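Cups, lids and my coffee habit
06/02/2025

I've been on a paper cup kick ever since Kaltirance, the little coffee place by the Motthorpe bus stop, stopped carrying the big mugs. I bought a sleeve of 80 small ones for the house (and 5 lids were cracked, grr!) and now I have opinions. A short cup keeps me from pouring too much, and a domed lid beats a flat one every time. I still want a straw for anything iced, though!

Cups on the white table:

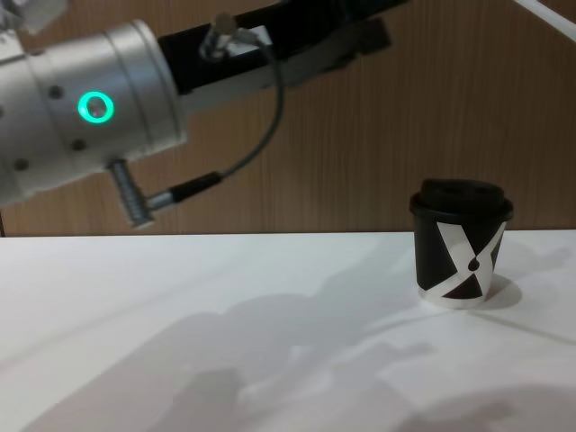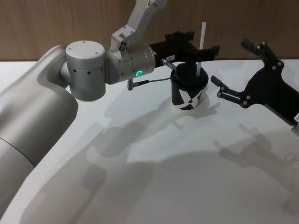
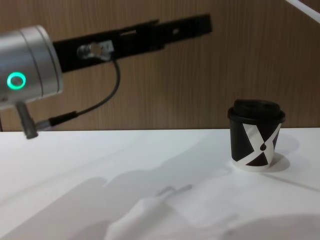
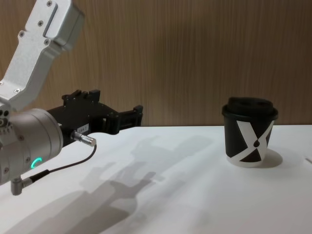 Can you use a paper cup twice in one day?
I do, if it only had black coffee in it and I rinse it right away. After 2 rounds the seam gets soft and it goes in the trash.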